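Shelf unit wobbles after assembly, legs not seating in corner sockets
Akden Home Support / Storage and Shelving / Ticket closed
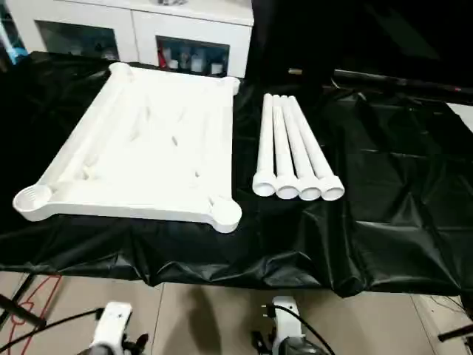

Shelf panel and the four leg tubes before assembly, flared ends toward the front.

Opened by: Raffaele Bianchini
Product: Goltero stacking shelf, white plastic, single tier
Category: Assembly
Priority: Normal

Problem as reported

I put the shelf together last night and it rocks from corner to corner. Three of the legs feel firm. The fourth one turns by hand and sits a little lower than the others. I took it apart again and laid everything out on plastic sheeting on the table so I could look at it properly. I don't see any cracks. The instruction sheet only has a drawing with an arrow and doesn't say which end of the leg goes in. I plan to keep canned food on it, so I would like it solid before I load it.

Reply from Rebecca Gentile, 9:40 a.m.

Hello Raffaele. Thank you for the picture. The frame and all four legs are in view, so there is nothing to send out yet. Please check these first:

1. Which end of each leg you pushed into the frame. On this model the narrow end goes into the socket and the flared collar stands on the floor.
2. Whether there is a thin strip of leftover plastic inside any of the sockets. It can be hard to see white on white. Run a finger around the inside wall.
3. Whether the loose leg is loose in every corner, or whether every leg is loose in that one corner.

Please don't glue anything. Glued parts can't be exchanged.

Reply from Raffaele Bianchini, 12:15 p.m.

1. Narrow end in, all four.
2. Nothing I could feel in three of them. The last one has a rough spot about halfway down.
3. It's the corner. I tried all the legs there and every one of them stops short and turns. The leg I thought was bad fits fine elsewhere.

Reply from Rebecca Gentile, 1:05 p.m.

That sounds like molding flash in the socket. It can be trimmed at home. Use a small knife or a folded piece of 200 grit sandpaper and take off the raised part only — the rest of the wall should stay as it is, or the leg will have too much play. Wipe out the dust. Then turn the frame upside down on the floor, set the leg in straight and press with your body weight. A rubber mallet is fine over a folded towel. A metal hammer is not.

The leg should go in 50 mm. You can mark that on the tube with a pencil before you start.

Reply from Raffaele Bianchini, 6:30 p.m.

Sanded it and tried again. The leg went in to the pencil mark on the second try. I marked the other three as well and found one of them was short by a few millimeters, so I pressed that one down too. It stands level on the kitchen floor now. There is still a very small movement if I push the top sideways.

Is that normal, and can I add a second tier later? The store has the Gamage one in the same white.

Reply from Rebecca Gentile, 8:50 a.m.

A little sideways movement is normal with one tier and nothing on it. Put the heavier cans over the corners and the lighter things in the middle.

Please don't mix in the Gamage tier. The sockets are a different width. The Goltero add-on is the one to order, and it comes with its own legs.

Reply from Raffaele Bianchini, 10:20 a.m.

Understood. Cans are on and it isn't rocking. You can close this.

Status: Resolved
Cause: Flash in one corner socket; second leg not fully seated
Parts sent: None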